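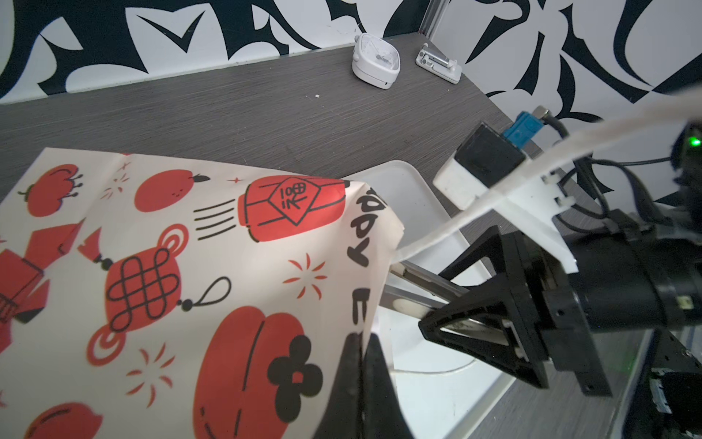
Cream wrapping paper with red lanterns

11 August 2025

So I've been an apprentice for five months now and my mum keeps asking when I'm going to write about it, mostly because she wants to send the link to my auntie. Hi, Auntie Jo!

If you missed the last post, I left sixth form halfway through (long story, mostly maths) and started in March at Drumeck, who sell spare parts for coffee machines. Seals, pumps, drip trays, those tiny springs that ping off under the fridge. I'm doing the Level 2 customer service one, so it's four days in the office and one day of college work, which I do at the desk by the window with my headphones in.

The pay is what everybody wants to know about. My first full month came to £962 after everything came off, and I'd never seen that much in my account in one go. I bought a proper coat and took my brother for a curry. Then the bus pass came out, and my bit of the rent to Mum, and I understood why grown-ups sigh when they open their banking app.

The hardest bit has been the phone. I will happily talk to anyone face to face but for the first fortnight my hand went clammy every time it rang. Shahab Ghaffari, my supervisor, sat next to me and listened in on the spare headset, and after each call he'd just slide over a sticky note with one thing on it. "Slow down." "Ask for the model number FIRST." I've still got them stuck round my monitor. The model number one has saved me so many times, I can't tell you. People ring up and say "it's the silver one" and you could be there all afternoon.

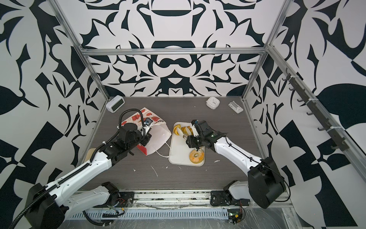

The second hardest bit is Climon, the stock system. It's older than me and it looks it. You can't use the mouse for anything useful, so it's all codes, and if you press Escape at the wrong moment you lose the whole order and have to ring the customer back, grovelling. I did that 7 times in my first week. I made myself a cheat sheet in the end and now the two other new starters have copied it, so I'm feeling quite smug.

College work is going OK. I've got a portfolio to fill in, with write-ups of calls that went well and calls that didn't (plenty to choose from). My assessor comes over from Clundillow every six weeks and she's lovely but she wants evidence for everything. If you're starting one of these, write your notes up the same day. I left mine for a month and had to sit there on a sunny evening trying to remember what I'd said to a man about a steam wand.

Would I do it again? Yes, I would. Some of my mates are off to uni next month and I do get a pang when they're all talking about halls. But I like having my own money and I like knowing the answer when somebody rings up in a flap about a leaking Gidey.

Next post will be about the interview, as a few of you asked what I wore and whether they make you do a test. (They do. It's 40 minutes and there's a spelling bit.) If there's anything else you want to know, stick it in the comments and I'll have a go at it on my lunch.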